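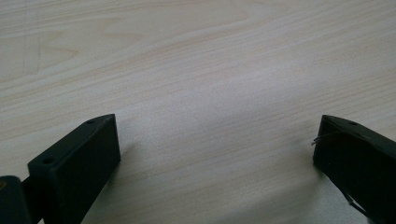
Socorro Huanca wanted to know, before we had even got our coats off, whether the fingers ought to be soft, as she had read somewhere that all the new ones were. It was a very good first question and I'm sorry I only half answered it on the day, so let me have another go in these notes, which are for everybody who came on the Hoston visit and for the few who were poorly and missed it.

## Hoston open day, 3 April 2022

The fingers on the hand-held gripper are hard blocks, very dark, with a slanted, pointed tip on each. Soft fingers are lovely for fruit and eggs (we'll come to those in the Mosquera reading), but a hard tip with a clean edge makes it much easier to judge where you are touching, and when you are learning to pick up small things from a flat table that matters a great deal. Do look at the small round holes in the top faces as well. Our hosts wouldn't be drawn on every detail of the build, but holes like that are very often for screws, and I'd like you to think about why a designer might want a finger that comes off easily.

## Things to hold on to from the demonstration

- **Opening.** The gap between the tips sets the widest thing you can grasp. Most of us opened too little and then nudged the object along the table, me included!
- **Approach.** Bring both tips down level. If one lands first, it pushes.
- **Closing.** Slowly, please. Ulises Huanca had the steadiest hand of the afternoon and he was also easily the slowest.
- **Letting go.** Open fully before you lift away, or the piece comes up with you and drops.

The demonstrators at Nevell, who run the day, record people doing the task by hand and use the recordings to teach an arm. They told us they had 598 recordings from March and had kept 516 of them. Several of you asked what was wrong with the others, and the answer was mostly dull: somebody stopped halfway, or started again without saying so.

## Before next time

Read section 7 of the Flutetti booklet, the part on two-fingered grasps, and skip the sums on page 51 unless you enjoy that sort of thing. Then write me a page on one object from your own kitchen. Say how wide it is, where you would take hold of it, and what you think would go wrong. Drawings are very welcome, in pencil or anything else you have to hand, and please put your name on both sheets.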